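Putting Things Away: Our Term With Drawers and Blocks
Final report, Mikus group

Before I get to what we did, I should say how we ended up with this topic, because it wasn't our first choice! Our group of four had wanted to write about kitchens, and how people decide which cupboard gets the plates. Then Roland Crabtree, who taught our section, asked us one Tuesday to find something smaller that we could finish in a term. We went home a bit deflated, and by the next meeting Huenchumán had brought in a little chest of drawers from her bedroom and dumped everything out of it on the table. There were hair ties, batteries, two dead pens, and a great many buttons. We spent the whole hour arguing over what belonged together, and that was our topic settled.

What we wanted to find out

Our question was a plain one. When a person has small things on a table and a drawer to put them in, how do they go about it? Do they open the drawer first and leave it open, or do they gather everything up and then open it? And does it change if the things are all about the same size, such as toy blocks?

How we went about it

We asked friends, roommates and a couple of patient parents to clear a table for us. By August we had 80 clear-ups written down in our notebook, which we named Sorwood for reasons that made sense late at night. Each person got a mix of small objects and one drawer, and we gave them no hints at all. We wrote down when the drawer was opened, what went in first, and whether anything got taken out again and moved. Between us we noted 1,852 separate put-aways, and I would like to thank Fundunico (our nickname for the shared spreadsheet) for only losing our work once.

We changed the setup as we went along. The first table we used had a shiny top, and little things slid around on it or got lost against the pattern, so we covered it with wrapping paper and taped down the corners. That helped a good deal. We also found that a drawer unit standing on the tabletop works better for watching than one on the floor, where everybody bends over and hides what they are doing.

What we saw

Most people opened the drawer first and left it open until the end, even when it was in their way and they kept bumping a wrist on it. The ones who kept closing it told us they do the same at home. Big things usually went in first. Bright things went early too, which we hadn't expected, and yellow blocks were picked up ahead of plainer ones so often that we started to tease each other over it.

Blocks were easier to put away than buttons, of course, but people were also fussier with them. They lined them up against the side of the drawer, took one back out, turned it and tried again. Buttons were just dropped in by the handful. 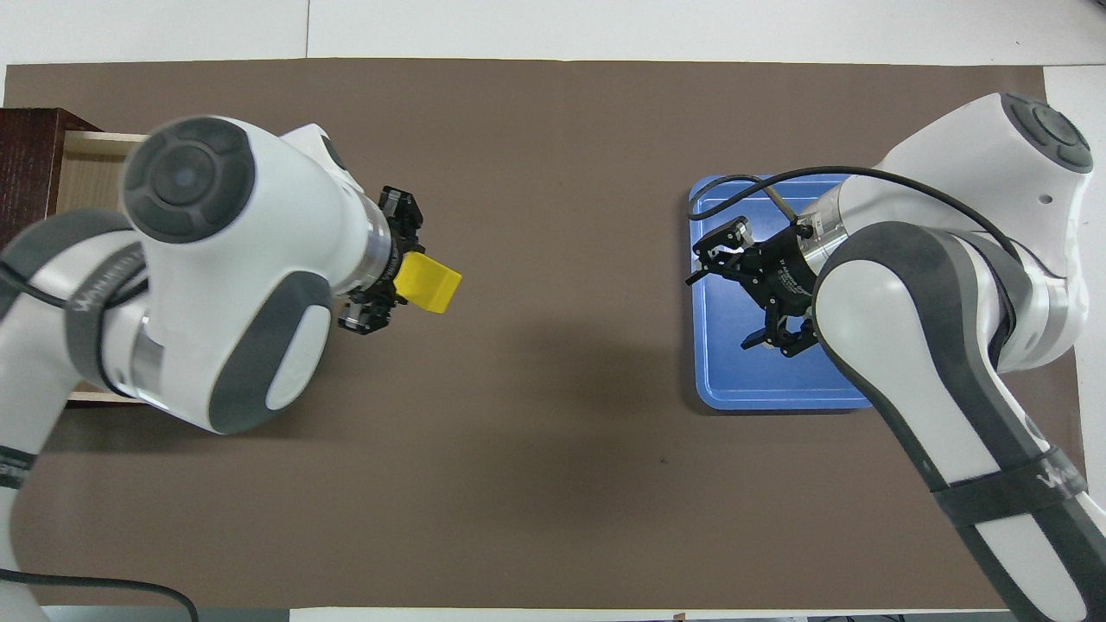

Figure 1. A yellow block, brown paper over the white table, and the small drawer unit with its drawer open.

What we would change

We would use the same drawer for everyone. Ours stuck in damp weather, and a stuck drawer puts people in a mood, so some of our notes are really notes on the drawer. We would also ask people how they store things at home before they start and not after, as we suspect a few of them tidied up their answers to match. Huenchumán would like it recorded that her buttons are back in their chest and that she is still missing one.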